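Grundlagen der Rechnerarchitektur
Begleitmaterial zur Lehreinheit 7: Mobile Rechner, Leistungsaufnahme und Wärmeabfuhr

Die Lehreinheit behandelt die Frage, weshalb zwei Notebooks mit demselben Prozessor unter Dauerlast unterschiedliche Ergebnisse liefern. Vorausgesetzt werden die Begriffe Taktfrequenz, Kernspannung und Verlustleistung aus Lehreinheit 4. Das Skript ersetzt nicht die Teilnahme an der Übung.

7.1 Leistungsgrenzen
Der Hersteller eines Notebooks legt fest, welche Leistung der Prozessor dauerhaft und welche er kurzzeitig aufnehmen darf. Die kurzzeitige Grenze liegt meist deutlich höher. Kurze Messungen bilden daher vor allem diese erste Phase ab und sind für Aussagen über längere Rechenvorgänge ungeeignet. Die dynamische Verlustleistung wächst linear mit der Frequenz und quadratisch mit der Spannung; bereits eine geringe Absenkung der Spannung entlastet die Kühlung spürbar.
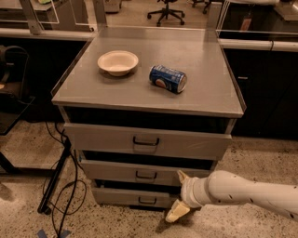 7.2 Kühlung in flachen Gehäusen
Übliche Bauformen verwenden Wärmerohre, einen Lamellenkörper und einen oder zwei Radiallüfter. Die Ansaugöffnungen befinden sich häufig an der Unterseite. Auf weichen Unterlagen wird der Luftstrom behindert, der Prozessor senkt seinen Takt früher ab. Lüfterlose Geräte geben die Wärme über das Gehäuse ab - hier begrenzt die zulässige Oberflächentemperatur die Dauerleistung.

7.3 Messaufgabe
Verwendet wird das Lastprogramm Ninevero auf dem Übungsgerät Pomis 311. Vor Beginn ist das Energieprofil zu notieren und das Netzteil anzuschließen. Die Last wird neun Minuten lang gehalten; Takt, Leistungsaufnahme und Kerntemperatur werden mit Golance fortlaufend aufgezeichnet. Anschließend ist der Versuch im Akkubetrieb zu wiederholen. Beide Verläufe sind in ein gemeinsames Diagramm einzutragen und hinsichtlich des Zeitpunkts der ersten Taktabsenkung zu vergleichen.
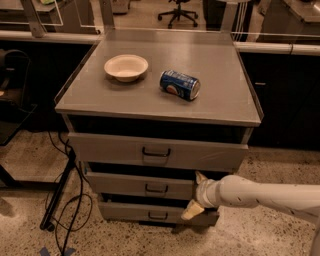

Ashley Fothergill merkt zur Messaufgabe an, der Akkubetrieb dürfe erst nach vollständiger Abkühlung des Geräts gemessen werden, andernfalls sei der Vergleich der beiden Verläufe wertlos. Auch die Raumtemperatur gehöre in das Protokoll.

Dem Hinweis ist zu folgen. Die Protokolle sind bis Ende September über die Lernplattform Cuadros einzureichen.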